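Bottle Questions, Answered (the ones I keep getting)

Hi, I'm Jinfeng Qiu, and I save plastic bottles. I rinse them, sort them, reuse what I can and bring the rest to the return machine at the Tuvine market. Ever since I put my email at the bottom of the Zeda Street neighborhood page, people have been writing to me with bottle questions, so I'm putting my answers in one place. If yours is missing, write to me and I'll add it!

Do I really have to rinse them?

Yes please. It doesn't have to be a big production. I put a splash of water in, cap on, shake, dump, done. Milk gets a drop of dish soap and a second go, and so does anything with pulp. I line mine up by the sink after dinner and do the whole batch with leftover dishwater (my mother did it this way and I've never found a faster one).

Caps on or caps off?

This is the number one question, and the answer depends on where you live, so check with your own hauler first. Ours wants caps on, screwed down, with the bottle empty. Loose caps are so small that they fall through everything. If your place wants them off, keep a jar for them.

How do you sort without making a giant mess?

On a table, never on the floor! I used to kneel on the kitchen tile and my knees have not forgiven me.

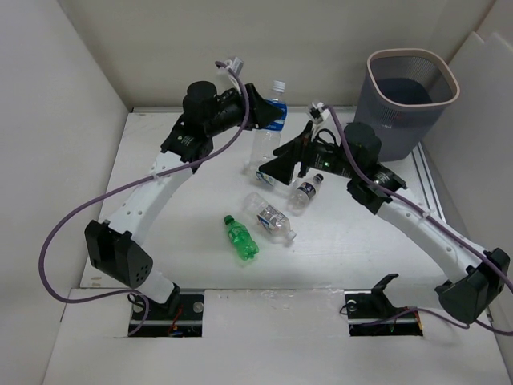
My whole method is to tip everything out onto one flat surface and let it scatter before I touch a thing. If you sort straight out of the bag you handle every bottle twice, and you always miss the one with an inch of cola in it. A white tabletop like this one is great for the job, and having walls on three sides is even better, because bottles love to roll. Tall clear water bottles are the easy ones, so I pull those first and stand them up at the back. Then I do the colored ones, then whatever is left that needs a closer look. A cookie sheet with a rim works if your table is small.

Should I crush them?

Not if you're returning them for the deposit. The machine at Tuvine has to read the label, and it spits out anything too squashed. For the curbside bin I do squeeze out the air, lengthwise, and then put the cap back on quickly so it stays flat. It's weirdly satisfying.

How many do you bring at once?

100, because that's what fits in my two big Goodall bags and what I can carry from the car without stopping. My record for one year was 788, and that was with the neighbors across the hall chipping in theirs. I know the number because I keep the slips in a drawer. Don't ask me why.

Labels: peel or leave?

Leave them for returns, always. For reuse I peel them after a soak in warm water, and whatever glue is left comes off with cooking oil and a bit of patience. Shrink sleeves are different, they usually need a snip with scissors and then they slide right off.

What about stuff inside the bottle?

I get this one mostly from parents, who find gum wrappers and stickers and once (true story) a whole sock. 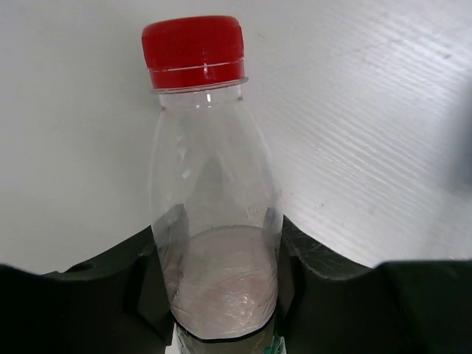 Anything that isn't bottle should come out before it goes in the bin. It's a habit worth having, and it takes a second to tilt the thing toward a window and look. Clear plastic fools you, because you glance at the top and call it empty. With a red-capped bottle like this one, look through the lower half too, where you can see crumpled film, all pinkish-white and wrinkly. Film is the worst offender in my opinion! If I find a wad inside a bottle I use long kitchen tweezers, or a chopstick with a loop of tape on the end, sticky side out. If it won't come out after 3 tries I put the whole thing in the trash and move on with my evening.

Which ones do you keep for reuse?

The small juice and milk kind with a wide enough neck for a funnel. I use them for rice, for lentils, and for watering seedlings in April with a few holes poked in the cap. I don't put hot liquid in them, and I don't keep any that smell even faintly of what was in there before.

My bottles smell. Help?

Baking soda, a spoonful, warm water, overnight, cap off. I've also tried the Clellus cleaning tablets a friend gave me, and they were fine, but baking soda is already in my cupboard.

Can I drop my bottles at your door?

If you live in my building, sure! Rinsed, please, and in a bag with handles. Leave them on the mat before 8 in the evening and I'll bring the bag back the next day.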